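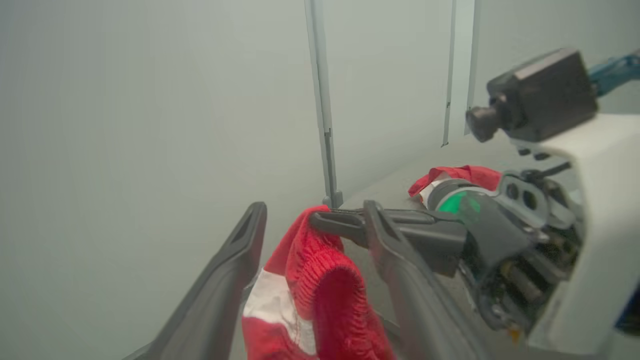
When should a buyer budget for a garment-handling cell? At the planning stage, before floor space and power supply are fixed.

9 Oct 2023 -- Ralterier has published a planning guide for firms buying two-arm cells for textile work. It sets out costs under 10 headings, including gripper fingers, enclosure panels, cabling and operator training. Spare fingers are listed separately -- they are a running cost and should be entered as such. Quotations for the Drirenex cell, based on the guide, will be issued from Julthorpe until the end of December.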